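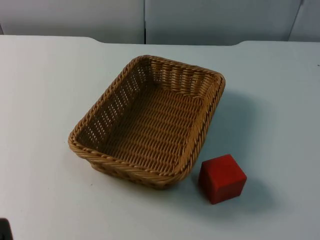
Woven basket and red cube on a white table.

The Ormsby 34 is a duty flashlight sold to police and security staff. I carried one on night patrol in Prornville through April, in place of the Ziltum our department issues. It costs $169 with the charger.

The beam is wide and even. It lit up a house number from across the street without glare coming back off wet pavement. 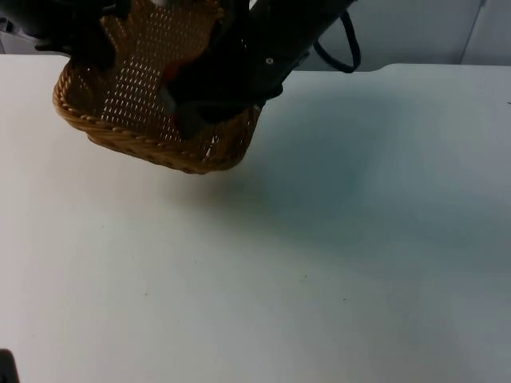
The tail switch is stiff, and with gloves on I sometimes got strobe when I wanted low. Dexter Padilla on my shift had the same trouble. The belt holster is too tight at first and loosens after a week.

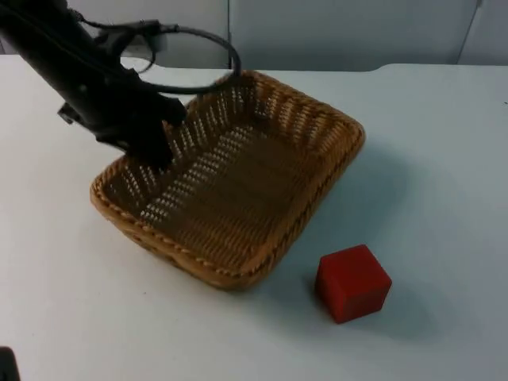 Battery life was good for a full shift with normal use. The charger needs its own outlet and a flat spot, so at home the light and its cord live in a rectangular wicker basket, the same general kind as the woven one shown here. I'd buy it again for the beam. Try the switch in gloves first.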